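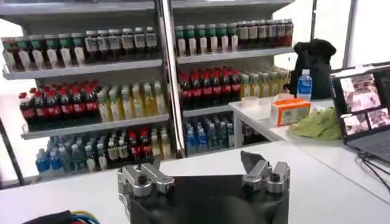

진열대 병 꺼내는 로봇, 손목 카메라만으로 300회 중 269회 성공

입력 2021년 10월 29일

로봇 소프트웨어 업체 드리스티코(Dristico)와 카르발류(Carvalho) 연구소 공동 연구진이 음료 진열대에 빽빽하게 들어선 병 가운데 지정한 한 병을 골라 꺼내는 파지 학습 기법을 공개했다. 로봇 손목에 단 소형 카메라 한 대의 영상만 입력으로 쓰며, 진열대 도면이나 상품별 3차원 모델은 필요하지 않다. 연구진은 기법의 이름을 피부레로(Fivurero)로 정하고 논문 초고와 실험 기록 일부를 함께 내놓았다.

연구진에 따르면 피부레로는 평가 시험 300회 가운데 269회에서 목표 병을 잡아 작업대 위 정해진 자리에 세우는 데 성공했다. 옆 병을 넘어뜨리거나 선반 밖으로 밀어낸 경우는 목표 병을 제대로 옮겼더라도 실패로 처리했다.

진열대 작업은 창고의 상자 집기보다 까다로운 과제로 꼽힌다. 같은 상품이 줄지어 서 있어 병과 병 사이에 손가락이 들어갈 틈이 좁고, 앞줄 병이 뒷줄을 가린다. 위 칸 선반이 시야와 팔의 움직임을 함께 제한하기도 한다. 투명한 생수병은 깊이 센서로 거리를 재면 값이 비거나 뒤쪽 벽의 거리가 잡히는 일이 잦다. 지금까지는 진열대 바깥에 카메라를 여러 대 고정하고 상품 모델을 미리 등록해 두는 방식이 주로 쓰였는데, 진열이 바뀔 때마다 보정을 다시 해야 했다.

피부레로는 거리 값을 직접 계산하는 단계를 뺐다. 팔이 진열대로 다가가는 동안 손목 카메라에 들어오는 연속 영상에서 병뚜껑과 병목의 위치 변화를 추적하고, 그 변화량으로 다음 이동 방향을 정한다. 카메라 화면에는 그리퍼의 두 손가락이 늘 함께 잡힌다. 연구진은 이 부분을 잘라내지 않고 학습에 그대로 넣었다. 손가락 끝과 병목 사이의 간격을 모델이 같은 화면 안에서 비교하게 하려는 것이다.

잡을 병은 화면에서 한 번 지정한다. 팔이 움직이면서 목표가 손가락 뒤로 들어가 보이지 않게 되면 직전 영상과 주변 병의 배열로 위치를 추정한다. 추정의 신뢰도가 기준보다 낮으면 팔은 뒤로 물러났다가 각도를 바꿔 다시 접근한다. 이런 재접근은 한 시험에서 한 번만 허용했고, 두 번째에도 기준을 넘지 못하면 그 시험은 실패로 기록했다.

학습 자료는 올해 2월부터 모았다. 사람이 팔을 원격으로 조종해 병을 꺼내는 시연을 녹화하는 방식으로, 수집한 시연은 3,000회가 넘는다. 녹화에는 금속 선반에 콜라와 생수, 연노란색 음료 등 색과 뚜껑이 다른 병을 여러 층으로 채운 진열대를 썼다. 조명과 진열 순서를 바꿔 가며 녹화했고, 조종자가 병을 놓치거나 옆 병을 건드린 시연도 버리지 않고 실패 표시를 붙여 함께 학습시켰다. 실패 시연을 뺀 모델은 병 사이로 손가락을 넣는 마지막 구간에서 속도를 충분히 줄이지 않는 경향을 보였다고 연구진은 밝혔다.

원격 조종 장치와 녹화 프로그램은 드레르코믹스(Drerkomix)가 공급했다. 이 회사의 녹화 프로그램은 영상과 관절 각도, 그리퍼 개폐 명령을 같은 시간축에 저장한다. 초기에 모은 자료 일부는 영상과 관절 각도의 시간이 어긋나 있어 학습에서 제외했으며, 이후 프로그램을 고쳐 다시 녹화했다.

평가에는 학습에 쓰지 않은 상품 7종이 포함됐다. 연구진은 처음 보는 상품에서도 병목 모양이 비슷하면 성공률이 크게 떨어지지 않았다고 설명했다. 반면 뚜껑이 넓고 병목이 짧은 용기에서는 손가락이 미끄러지는 사례가 상대적으로 많았다. 실패한 시험을 원인별로 보면 옆 병을 건드린 경우가 가장 많았고, 목표를 바로 옆의 같은 상품으로 잘못 따라간 경우가 그다음이었다.

같은 상품이 나란히 있을 때 어느 병을 꺼내든 상관없는 매장이라면 뒤의 오류는 문제가 되지 않는다. 다만 유통기한에 따라 특정 병을 골라야 하는 작업에서는 그대로 쓰기 어렵다. 연구진은 이를 감안해 이번 평가에서 옆의 동일 상품을 꺼낸 시험도 실패로 계산했다.

작업 속도는 과제로 남았다. 현재 설정에서는 병에 가까워질수록 팔이 느려지고, 재접근이 일어나면 시간이 더 걸린다. 연구진은 사람이 같은 일을 할 때보다 느리다고 인정하면서도 구체적인 작업 시간은 공개하지 않았다. 선반 맨 뒷줄의 병이나 눕혀 놓은 병은 이번 시험 범위에 들어 있지 않다.

그리퍼 손가락의 형태가 결과에 준 영향도 아직 분리해 확인하지 못했다. 이번 시험은 모두 같은 금속 손가락으로 진행했다. 연구진은 다른 모양의 손가락을 달았을 때 처음부터 다시 학습해야 하는지, 적은 수의 시연만 추가해도 되는지를 다음 실험에서 살펴볼 계획이다.

드리스티코는 편의점과 무인 매장의 야간 주문 처리에 우선 적용하는 방안을 검토하고 있다. 실제 매장에서의 시험 일정은 정해지지 않았다. 회사 측은 손님과 같은 공간에서 팔을 움직이려면 안전 인증을 따로 받아야 하므로 당분간은 손님이 드나들지 않는 보관 구역을 대상으로 삼겠다고 밝혔다.

카르발류 연구소는 시연 자료 가운데 상품 사용 허락을 받은 부분을 연구 목적으로 제공할 예정이다. 신청 절차는 연구소 홈페이지에 별도로 공지한다. 학습된 모델 자체의 공개 여부는 양측이 협의 중이다.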